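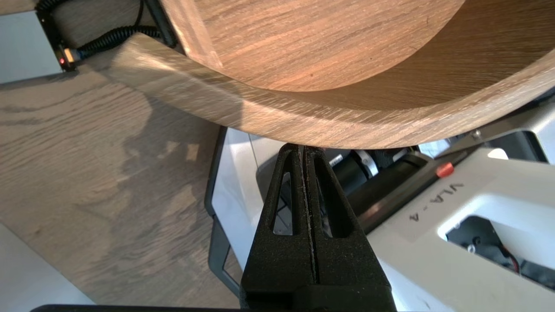
Curved wood, streaky grain, honey and tan. I could look at this all day.

I finally started my 1000 piece puzzle! It's an old harbor town by Moketti, all red roofs and fishing boats, and I've been saving it for the first cold week of October. The edges took me two evenings (there's always one piece hiding in the lid) and then I went straight for the boats, which everyone says to leave for later. I don't care, I love boats.

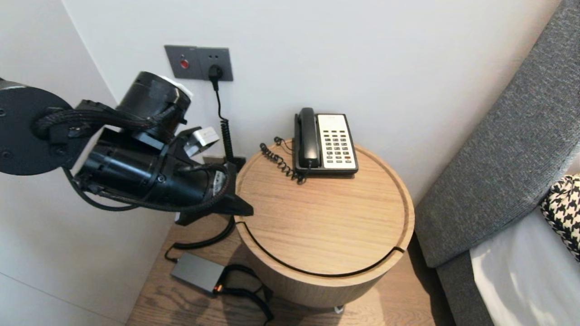

The sky is going to be a beast. I sorted the blues into 16 little piles by shape and it helped so much more than going by color – I got a whole corner done before bed! My last one was a 600 piece Werkano with a bakery window, and I missed it for days after I took it apart. If you've done the Moketti harbor, please tell me how you got through the water. Mine is still in the box, in a sandwich bag.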